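**Big brown stain on bamboo cutting board – can it be saved?**

Got a square bamboo board, the kind with a wire handle on one side. Now theres a large brown patch on it, shiny, darker than the rest. Pretty sure its coffee but my roommate also uses the board for soy sauce so who knows. Dish soap did nothing. Have lemons, have salt, have a white table I don't want to ruin as well.

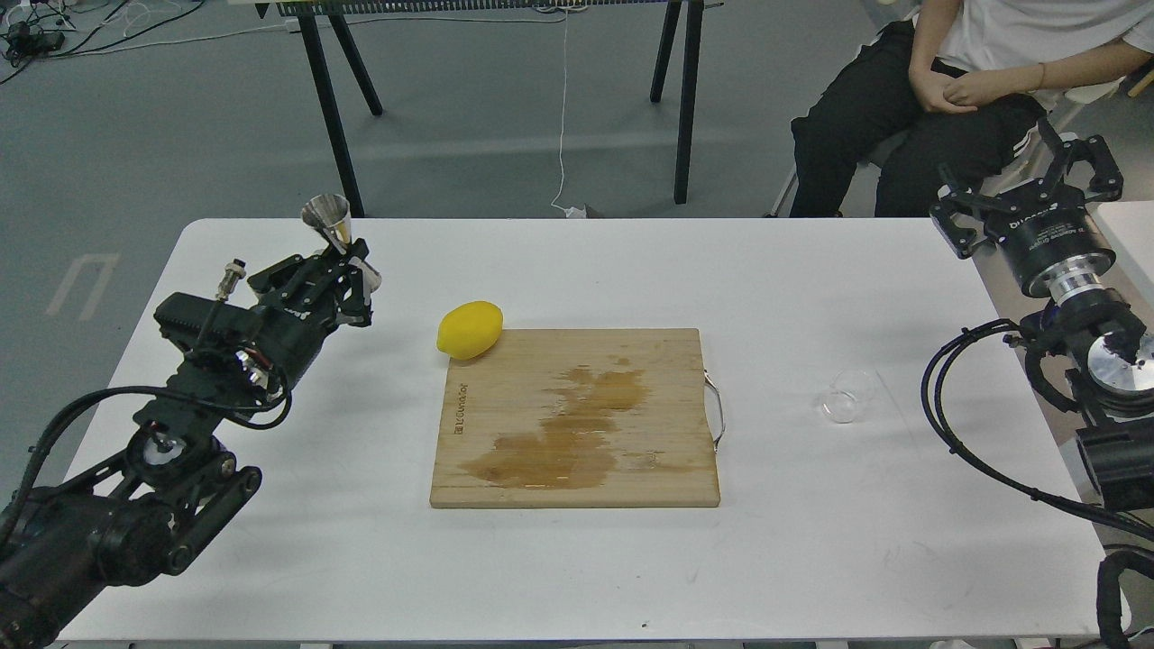
*The board and the stain, lemon at the top corner*

Do I scrub or is it done for?

– Sinéad Keane

---

**Answer 1** (6 votes)

Lemon + coarse salt. Cut it in half, dump salt on the patch, rub with the grain, squeezing as you go. Leave it 40 minutes, wipe, stand the board on edge overnight. Dont soak it, bamboo splits at the glue lines. Shiny usually means something is still sitting on top – scrape that off first with a plastic card.

Still brown after two rounds? Sand. Then food grade mineral oil, a couple coats.

– Aidan Ó Dubhghaill

---

**Answer 2** (1 vote)

just flip it over and use the other side

---

**Answer 3** (0 votes)

Had one like this, lemon only got it lighter. Baking soda paste after that helped a bit. Keep it off the wire part, mine went dull. And put a towel under it, lemon juice gets everywere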